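24/04/2022
Notebook, Mirkari folding work (F. Aliyu)

Big day for the segment labels! I finally reran the policy with Ibrahim's new way of cutting up the demonstrations, and it beats the old one by more than I dared hope. Old method: chop every demo into equal time slices. New method: cut wherever the jaw width changes and stays changed for 17 samples. That's the whole trick, and it took him one afternoon to write.

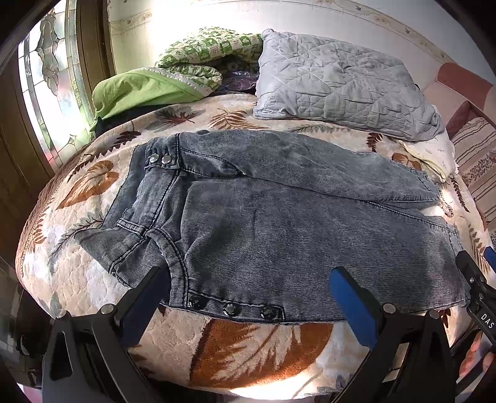
Training set is 300 handheld demos, all denim, all done on beds. I held 63 back for testing and didn't peek at them until the settings were frozen (Gareth, you may check the commit log). What I like best is how the cuts land on hard garments. Take the dark gray piece with the ribbing: silver buttons up by the tab, a row of shiny black ones along the near edge, long panels off to the right. The time-slice version had no idea where one grasp ended and the next began on a thing like that, and it would happily average an approach with a pull. With width cuts the approach is its own segment and the model stops dithering over the fasteners.

Still ugly: thin hems. The jaws close nearly all the way on one layer, so a good pinch and a miss give almost the same width. Babatunde wants to add motor current on the Orkier bench arm, and I'm all for it, but the handheld demos don't have that signal, so we'd be training on one thing and testing on another. Parking it.

Jeans are the happy surprise. A folded pair gives a thick, clear width reading and the cut detector just loves it.

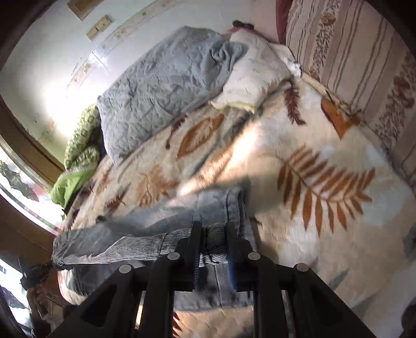
Does the threshold need retuning for each fabric? So far one value has held for all the denim, light and heavy, and Ifeoma will try it on her knitwear demos before we trust it any further.

To do: rerun with 1000 extra training steps to see if the gap closes (I bet it doesn't), send Ibrahim the list of bad hem cuts, rename the output folders before somebody overwrites the November baseline.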